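Rorneda Community Garden: Minutes of the Spring Members' Meeting

May
By Parvaneh Zarei, Secretary
6 min read

Present: Abbas Esfahani (chair), Parvaneh Zarei (minutes), Parvaneh Asadi, Bahman Khosravi, Ikechukwu Adeyemi, and a good showing of plot holders. Apologies came in from the folks on the lower path, most of whom had a graduation to get to. To save confusion, the two Parvanehs are written below as Parvaneh Z. and Parvaneh A., as usual.

1. Opening

Abbas got us going a little after 7 p.m., once the tea had gone around and the last of the date cookies had found a home. He welcomed our new plot holders very warmly and asked them to stand up, which they did (sorry, we know it's awful), and he reminded everyone that the gate code has changed and that it will not be read out at meetings any more. Ask Bahman if you don't have it.

The minutes of the last meeting were approved with one correction. The pear tree that was reported as dead is alive and in leaf.

2. Money

Bahman went through the accounts. We have $2,027 in the bank, with the water bill paid and the seed order still to come out of it. All 58 plots are taken for the season, and the waiting list is longer than it has been in years, so if you know you won't be able to keep up with yours this summer, please do say so early and without any embarrassment. Half a season is still worth a lot to somebody who has been waiting.

There was a fairly long talk about whether plot fees should go up. Ikechukwu felt a small rise now would be kinder than a large one later on. Parvaneh A. said that several of her neighbors on the east side are on tight budgets and that any rise should come with a way to pay by the month. It was agreed to leave fees alone this year and look at monthly payments in the fall. Bahman will write something up.

3. Water

The tap by the compost bays is still dripping. Two people have fixed it so far and it has come unfixed both times, so Ikechukwu is going to replace the whole thing and send us the receipt. He was thanked, and then thanked again.

The watering rota for vacation weeks will go up on the board by the gate. Parvaneh A. asked that people write their phone numbers clearly this time. Last summer she spent a good part of one evening leaving friendly messages about zucchini for a stranger, who was very nice about it and who has since joined the waiting list.

4. Compost and wood chips

The tree company, Sukirwood, has offered us another load of chips at no charge, to be dropped in the lot outside the gate. Everybody was in favor. The only worry was moving it all before it gets rained on, and Abbas proposed a work morning on Sunday starting at 9. Bring gloves, a fork or shovel if you own one, and something to share for lunch if you can manage it. Children are very welcome and have been a real help with the small buckets.

Please, no citrus and no cooked food in the compost. This was said last time and I have been asked to say it again.

5. Beans, peas and other climbers

Parvaneh A. gave a lovely short talk on getting climbing beans started, and I have tried to get the main points down for those who couldn't be with us. She puts her supports in first and her seeds second, so that the roots aren't disturbed later, and she sows two seeds to each support and keeps the stronger one. She waits until the nights are properly mild. Her mother always sowed when the lilacs finished, and she has never found a better rule than that.

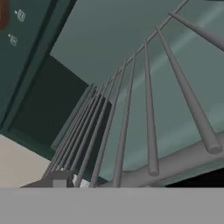 She also asked people to pick often once the beans get going, every other day if possible, as the plants slow right down when the pods are left to swell. Bahman asked about aphids and was told to use a hose and some patience. Anyone who would like seed from her saved stock can have a packet, and there are around 72 of them in the tin in the shed. Please take only one each until everyone has had a turn.

6. The summer supper

We are going ahead with it! Ikechukwu will look after the grill, Abbas will bring the rice, and a sign-up sheet for salads and desserts is on the board. Parvaneh Z. will ask about borrowing the long tables again. There was a suggestion of music, and it was left open pending a word with the neighbors.

7. Any other business

A green wool hat and a single child's boot are in the lost property box. The shed padlock is stiff and wants oil. Someone has very kindly painted the bench by the herb bed and hasn't owned up, so thank you, whoever you are.

The meeting closed at 8:40 p.m. Next meeting in the fall, same room, and Bahman is bringing the tea.

Related items
Winter members' meeting: minutes
How to join the plot waiting list
Parvaneh A.'s notes on saving bean seed
Vacation watering rota
Summer supper sign-up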